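Reading time: 1 min

Fingers drifting on the lid knob

guilan_q
Hi all! Our Dikdale cell does a pan and lid routine, and after the June service I started re-zeroing the gripper every morning (bless my patience). Is that overkill?

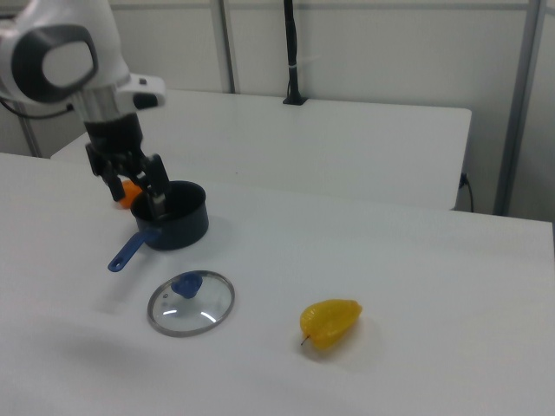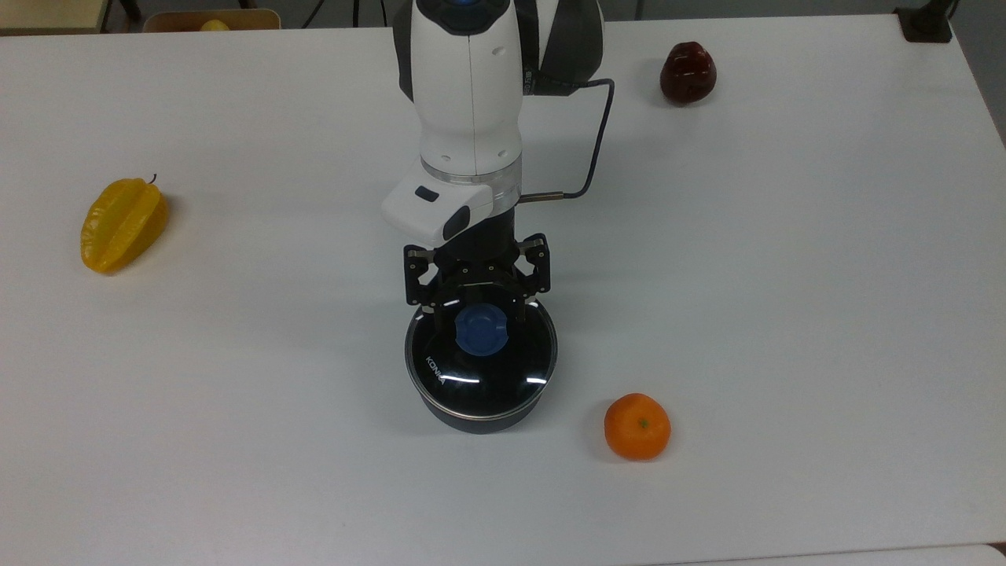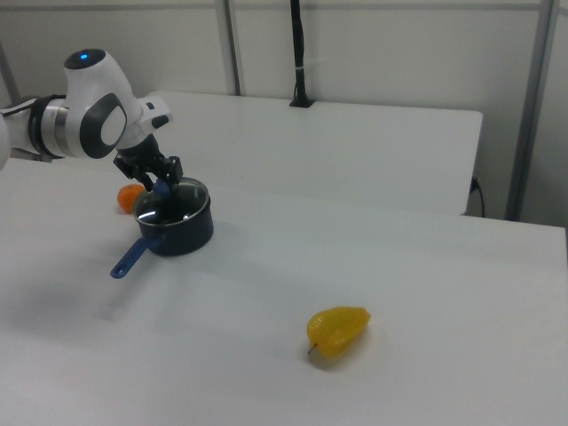

Re: Fingers drifting on the lid knob

palumbo82
Lovely setup! I'd leave the zero alone, though, and snug up the finger pivots every 10 shifts.

yichen_l
Have to disagree, Manuela, sorry! Ours in Cosham wandered until we zeroed daily. Check the wrist cable too.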